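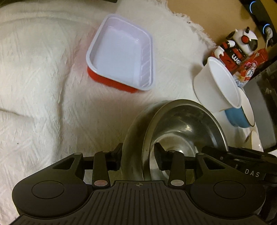
Re: [prileck-food] school lunch numbers, November

Oľga - quick one, on my way out the door so forgive the mess.

Oľga Polák wrote:
> Iveta, I finally have the plate waste sheets from both schools.
> Odent says 285 trays went out on the soup day and 68 came back
> with the main untouched. Kadlec only sent totals for the week,
> no split by dish, so I can't compare them. Do we still go ahead
> with the salt question or wait? The office wants something
> from us before the break.
> Oľga

Go ahead, don't wait. Kadlec did the same thing last spring and we lost a month over it. I'll call the kitchen there tomorrow before 11, they're human before lunch and not after.

On the 68 - I wouldn't read too much into it. Soup day is always bad. What I want to know is what went in the bin on the lentil day, because the new recipe has less salt and the cooks swear kids hate it. Do we have that sheet? Might be in the Prarnance folder, I can't open it from my phone.

Also whoever typed up the Odent form put bread under vegtables. Bread should be its own line. Please fix before it goes to the office or we'll hear about it forever.

Salt question: keep it short. 4 items, no more. Parents skip anything past the first page. And drop the one on sugary drinks, thats a separate fight and the vending contract isn't up yet anyway.

Anyone else on the list who has weights from a school kitchen, even scribbled ones, send them to me directly. Kilos please, not "two buckets".

Can't make the evening call. Will read the notes after.

Iveta Zeman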